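T-shirt side seams twist to the front after washing. Can it be prevented or reversed?

Uchenna Uzor
03/02/2023

I bought cotton T-shirts from the Ilar basics line in June, all in the same size. After the first few washes the side seams no longer hang vertically. On the worst shirt the left seam has moved well onto the front at the hem, and the right seam has moved the same way onto the back. The neckline and shoulders look normal when the shirt is worn.

I wash at the temperature on the care label and tumble dry on medium. I have tried ironing the shirts square, and they hold that shape until the next wash. Is this a cutting error, a sewing error or something I am doing? Also, is there an agreed way to measure it? The seller wants a figure before they will discuss a refund.

Chidubem Dauda

The usual name is spirality, or skew. Most T-shirts are single jersey knit from single yarns. The yarn is twisted when it is spun, and part of that twist stays in it as stored torque. When the fabric gets wet and is tumbled, friction between the loops drops, the yarn tries to untwist, and each loop leans over slightly. The lean adds up across the body of the shirt and the seams follow it.
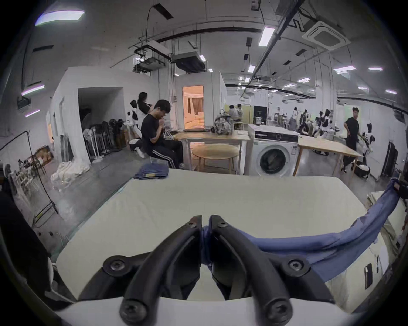 Knits are the most common case, but woven cloth can do it too. In a twill the diagonal structure pulls to one side, and a leg cut from it can rotate in the wash. Many denim mills skew the cloth in finishing for that reason. Folded jeans such as the dark blue pair at the far left of the table tell you very little about leg twist, as you have to open them out and follow the seam from hip to hem. A knit is also a poor subject for judging while it is pulled into wrinkles, because jersey stretches easily off its own line.

Your ironing result is what I would expect. Heat, moisture and tension set cotton temporarily, and the next wash releases it. The treatments that last are done before you buy the shirt: plied yarn, lower-twist yarn, compacting, or a resin finish.

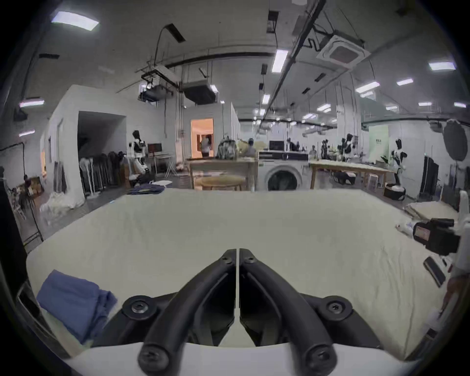 Tumble drying makes the problem visible sooner. It lets the fabric relax fully while it moves, so most of the skew tends to appear within the first 2 washes. Line drying the shirt by the hem slows this down but leaves the torque in the yarn - the shirt will still drift, only later.

For a figure, proceed as follows.

1. Wash and dry the shirt by the care label. Do not iron it.

2. Lay it on a flat surface large enough to take the whole body. Smooth it with your palms without pulling. Line up the shoulder seams and let the hem fall where it wants to.

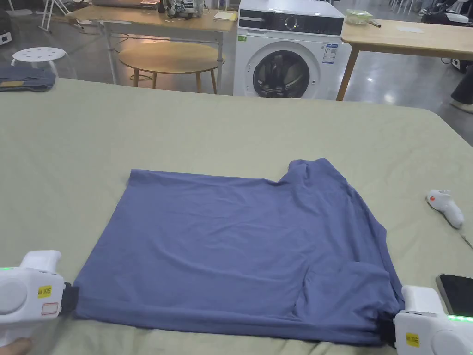 Blue-gray T-shirt spread flat, bottom hem at the near side.

3. Find the side fold of the shirt as it lies. Measure along the hem from that fold to the side seam. Call this A.

4. Measure from the underarm straight down to the hem. Call this B. Keep the sleeves out of the way of the tape.

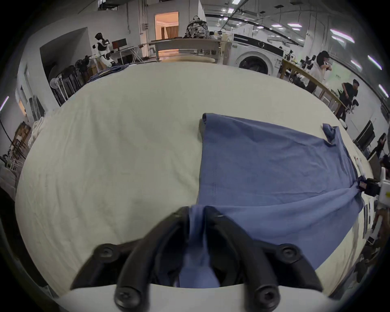 5. Divide A by B and multiply by 100. That is the skew in percent. Repeat on the other side and report both.

I would call anything above around 9 percent a fair complaint on a plain shirt. Standards and brands set their own limits, so ask the seller which one they apply.

Igwe

Mine did this too. Cheap cotton. I pull them straight while they're damp and it's fine for a day or so. Vono shirts have no side seam at all, they're knitted as a tube, so you can't see it. Try those.

Irnstead

The tube point above is half right. A tubular shirt has no seam to show the skew, but the fabric still leans, and you will see it if there are stripes or a chest print. Tubular bodies are not cut to follow the grain either.

On cutting error: if the shirt was already off before washing, the fabric was probably laid skewed on the cutting table. If it was straight when new and moved afterward, it is yarn torque as described. Check an unwashed one from the same order if you kept any.

Comments

Uchenna Uzor: Measured the worst one. 17 percent on the left, slightly less on the right. Sent both figures to the seller.

Chidubem Dauda: High for a seamed shirt. Did you iron it before measuring?

Uchenna Uzor: No, straight from the dryer. I also had an unwashed one in the bag and its seams are straight.

Igwe: still say get the tube ones

Irnstead: Then cutting is ruled out for that shirt at least. Keep the unwashed one as it is until they reply.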